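Dunmore's community workshop gets 200 "new" tables

DUNMORE, January – The old Posta sorting hall is open again, and it's full of tables! Furniture restorer Aredum has finished cleaning and refitting 200 secondhand worktables, which go out to schools, libraries and reading rooms across the Kanditz district through the spring.

The tops are pale wood with plenty of grain to look at, and Aredum has chosen to keep it that way. No paint, no dark stain. Small marks stay where they are.

"I love a table with a spot on it," said workshop lead Imogen Penrose. "You sit down, you find the little brown dot, and from then on it's your seat."
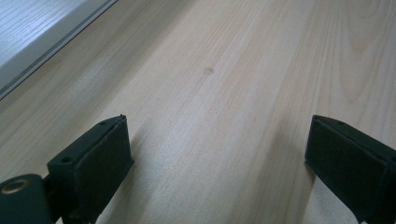 Requests came in from 786 households as well, far more than the team had planned for, so a second round is already on the bench. Yvonne Lockwood is handling the list and would be glad to hear from anyone with a sturdy table to pass on (legs included, please!).

The hall is open to visitors from 5 p.m. on weekdays. Come in and run a hand over one.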